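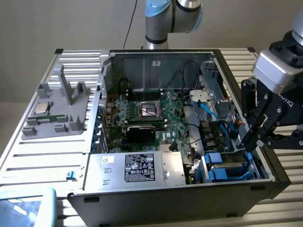
Shop > Cases > Desktop towers > Refurbished

Plilleck Tower Case, black and grey

Posted Saturday, January 26, 2019 by Lanier

I've sold quite a few of these now and I still like building in them! It's a plain old tower, black round the outside and grey sheet metal inside, and once the side panel's off you can lay it flat and get both hands in. The expansion slot covers have little blue tabs, so you can find them without squinting. The drive bays are over to one side, well clear of the processor socket (my knuckles are grateful).

Fit your processor and memory before the graphics card if you can, it's much less fiddly. A short card leaves loads of room, but do measure if yours is a long one.

You get the case and side panel. Board, chip, memory and card are extra – have a look at the Tistier bundles for those. I had 73 cases in November and they're going quickly, so drop me a line if you'd like one put by.

Item no. 1591

Filed under: PC cases, home builds, spares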